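Can a robot pick up empties from the couch yet?
Home Help > Gadgets and Automation
Posted 20th November

I love this stuff and I've read every robot article I can find, so please be straight with me. We have three teenagers and one TV room. Every weekend ends the same way, with cans and plastic cups on the cushions and blankets. The robot vacuum does a great job on the floor, but of course it can't reach any of that! Is there a machine I can buy now that will pick up empties from soft furniture and drop them in the recycling? And if there isn't, what's the hard part? It looks so easy when a person does it.
Posted by Brekura

Short version, no. Long version, not yet, but it's getting really exciting!

I build small arms in my garage and I've been chasing pretty much this exact chore since June. On a flat table with whole cans standing up, my two-finger arm is good now. I ran 200 pickups off a desk and it dropped 11. I was dancing around the garage.

Then I put a folded blanket on the desk and it all went sideways. A can on a cushion has no fixed height. Push down a little and it sinks, touch one side and it rolls into the next thing.

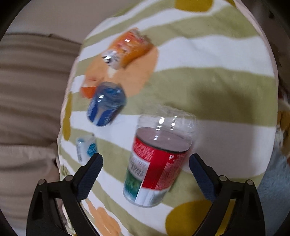

Crushed cans are a whole separate problem. A whole can is a nice cylinder and you can grab it nearly anywhere. A crumpled one has maybe two good places to hold, and they're different every time. Clear plastic is worse, because a lot of depth cameras look straight through it and report the cloth behind. My arm has closed its fingers on thin air next to a cup more times than I want to admit. Busy patterns don't help mine much either (big dots on a blanket, it keeps thinking they're lids).

What does help:
Soft grip pads that give a bit when they touch
Coming in slowly and checking whether the fingers closed on something before lifting
Training on messy real piles, crushed stuff included

I'd bet on tables and counters first, couches a good while after.
Posted by Yagi

just get a trash can with a lid and put it next to the couch. 136 dollars cheaper than whatever you were going to buy lol
Posted by Statstead1901

Agree with Yagi on nearly all of it, but I'm a bit more hopeful about the clear plastic. Printed labels are a huge help. If a cup or bottle piece still has its label on, the camera gets something solid to lock onto and you can aim the grip there. Totally bare plastic is where I still get stuck.

Also, Brekura, if you want to tinker, start with sorting. Dump the empties in a tray yourself and let a small arm split cans from plastic. It's a great weekend project and the kids may even join in. Mine fight over who gets to load the tray.
Posted by Hurnska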